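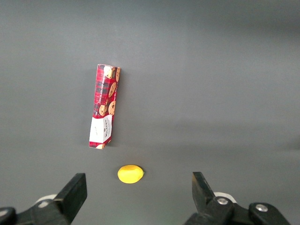 3 min read

I finally have a planner I like working on! The job sounds small: two arms, one table, a few bits of shopping, and a piece of software that decides which arm goes for what. I've been calling it Brarberg, after nothing in particular, and it has eaten most of my October.

The part I'm happiest with is the grasp scoring. The old version (Forsberg, may it rest) took the nearest object to the wrist and went for it, so a lemon and a box of Walkers biscuits got the same treatment. A lemon is lovely for a parallel gripper. It's small, nearly round, and you can come at it from almost any side. A tall biscuit box is much fussier – across the long side it's too wide, across the thin side it's fine, and if your angle is a bit out you shove one corner and the whole thing swivels. Brarberg now scores every approach by how wide the jaws must open and how much room is left over, and it keeps the runners-up in case the first choice gets blocked.

That last bit was Tamsin Mahuika's idea. She read my code over lunch and asked why I was throwing away 189 perfectly good candidates to keep one. Fair point! Keeping them costs almost no memory, and replanning dropped to 40 milliseconds on my machine, because it picks from the list and only checks the new path.

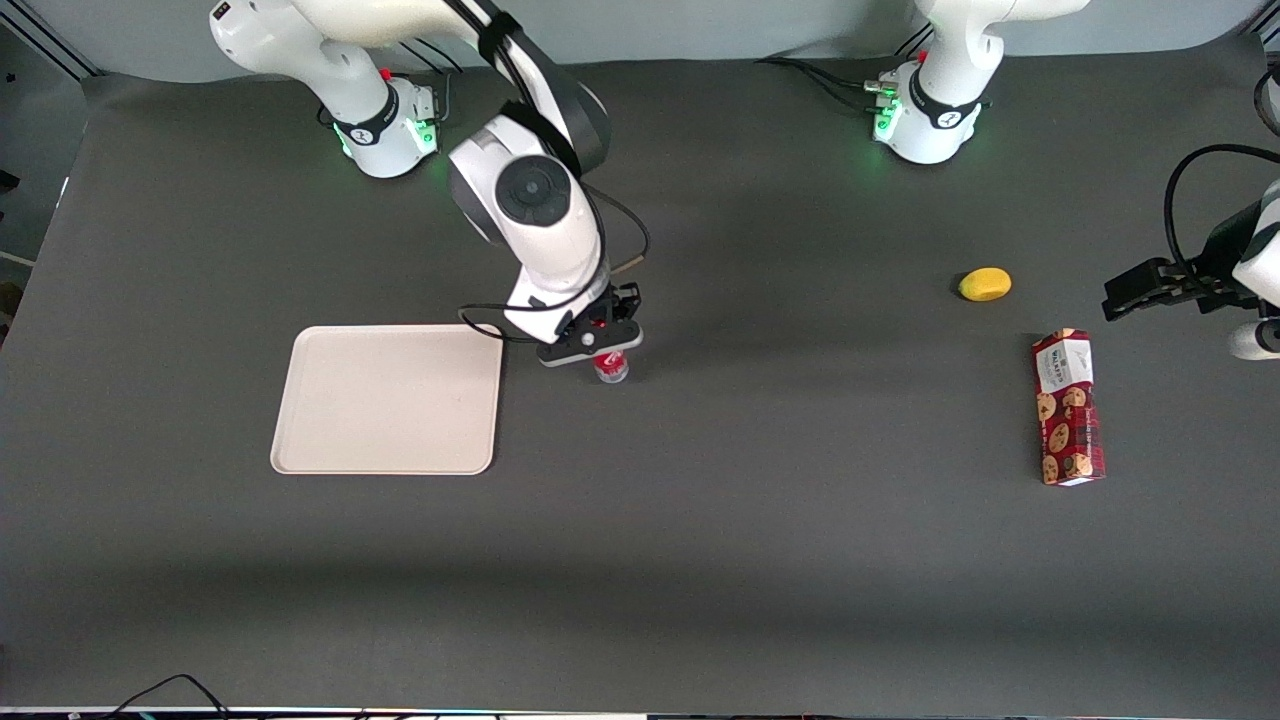 Right arm on the bottle, left arm open above the lemon.

Two arms sharing a table is where it gets really fun. Each one books a chunk of space for a stretch of time, and the other has to plan round it. My first go booked the whole sweep of the arm from start to finish, which was safe and painfully slow. Now the booking shrinks as the arm moves, so the second arm can start creeping in much sooner.

Clear plastic is still a pain. The depth readings go straight through a bottle and land on the table behind, so for now I find the coloured part in the ordinary camera image and guess the rest from a stored shape. It's a bodge and I'm rather fond of it.

The replay viewer lives in its own little tool, Ulatero, and I've got 481 logged plans to scrub through in it. Next job is a button for jumping to the moment where two bookings touch – at the moment I drag the slider back and forth like someone hunting for a song on a cassette.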